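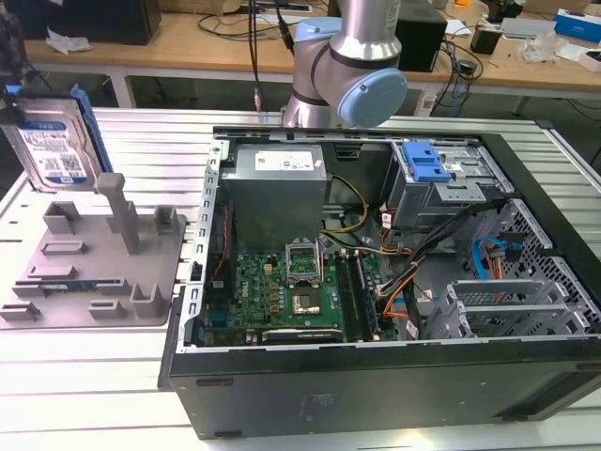

Right, a few of you asked how I'm getting on with the old desktop, so I'm going to ramble over several posts. Kettle on, I'd suggest.

Sunday was meant to be a quick clean and a memory check. I'm still finding odd jobs to do on it, and I can't say I mind one bit.

The side panel is off and I've had a proper nose about. Power supply up in one corner with its white label, then all those yellow wires heading down to the motherboard. I do love a green motherboard. The newer ones always look a bit stern to me.

I've got the bracket on the processor socket flipped up, so the chip is sitting there in full view. Please don't let me put a thumb on it. I did that to a machine in February and fretted over it for a week (it was fine, bless it).

Two memory modules, side by side. The plan is to take both out, give the contacts a gentle wipe and press them back until the clips click. If you've never done it, the push you need is always a bit more than feels polite.

Cables next. There's an orange bundle and a blue SATA one looping round near it, and I'm very glad of the colours. My first computer had everything in the same dreary grey and I once spent a whole evening working out which lead went where - never again.

I write it all in a notebook before anything gets unplugged. Page 17 is this machine so far: what goes where, which way round, and a very bad drawing of the drive bay that only I could love.

Speaking of which, the drive bay has a bright blue plastic latch, and whoever thought of making the bits you're meant to touch a cheerful colour deserves a cake. I wish they'd do the same with the stopcock under my sink.

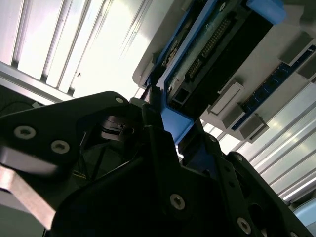 The chassis from underneath, blue bracket and all.

Still to do: a soft brush through the drive cage mesh and along the slot brackets at the back, which are fiddly and worth the bother. I use an old make-up brush, washed and left a good day to dry.

Then the bracket goes down over the processor, the panel goes back on, and I find out whether I've been clever or not. I'll give it a good 10 minutes of just sitting there switched on before I trust it with anything.

If anyone has a favourite way of keeping tiny screws together, do tell me. I'm using an egg cup and it's one sneeze away from disaster.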